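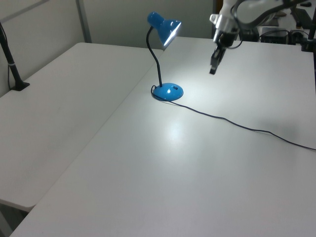
For thirty-six years I have switched on a lamp every evening without thinking about it. My hand finds the switch in the dark, and if the lamp has fallen over, my other hand puts it up again. After a visit to Milldale in August 2023, I think about it a lot.

Waver is a small firm there which teaches robot arms to do household chores. I had expected folded shirts and perhaps a cup of coffee. The engineers prefer to talk about lamps. A lamp, they told me, is smooth and round, its neck bends where you don't want it to, and it drags a cord behind it. The switch is hardly bigger than a fingernail.
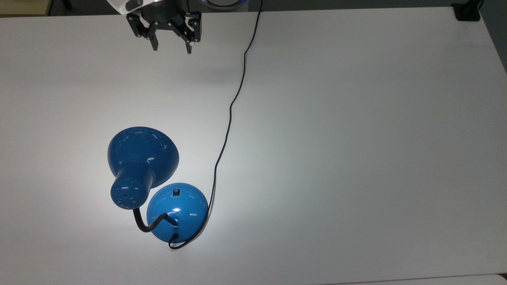 *A desk lamp on its side on the worktable in Milldale, with the gripper open above it.*

In their notebook I read the results of one long week: 118 attempts at standing a lamp up, 15 of them good enough to be called finished. The engineers were rather proud of this. In spring the number was zero. The usual trouble is that the fingers close well on the neck, the neck bends, and the base stays where it was.
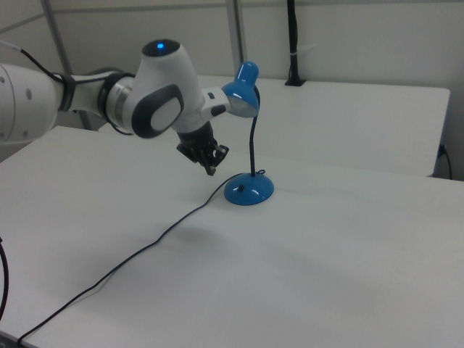

On the shop floor the picture is a little brighter. At Bai, a packing company in Gustenton, an arm puts boxes of the same size on the same belt all day, and the foreman has stopped watching it. But a box keeps its shape, and it has no cord. A home is full of things which do not keep their shape, and they are never in the place where we left them.

So can a machine do our chores yet? Some of them, slowly, on a tidy table, with an engineer on a chair close by. I asked when I could have one for my own flat. The engineers looked at each other, and then one of them asked me how many lamps I had.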